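**Ticket 437 – mugs catching on shelf lip, Venport kitchen**

Status: open
Reported: March
Item: Irberg mug shelf, set of 6 mugs

Mugs stored with handles at mixed angles take up too much width, and the outer one catches on the lip. All six moved to the butcher-block table for sorting.

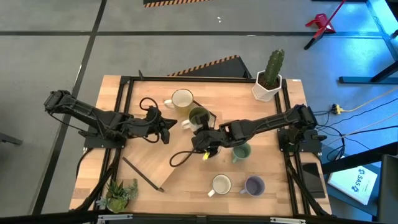 Can the mugs be stacked instead?
Stacking is ruled out – the Daza handles sit too high and the stack leans.

Tried so far:

- 2 rows, handles facing out: catches
- 2 rows, handles at 45 degrees: fits, hard to grip

The white mug needs the most clearance on the handle side.

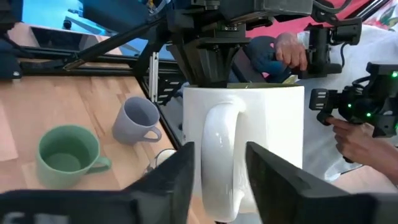
Next test is 4 mugs on the shelf and 2 on Breketti hooks. Hooks ordered.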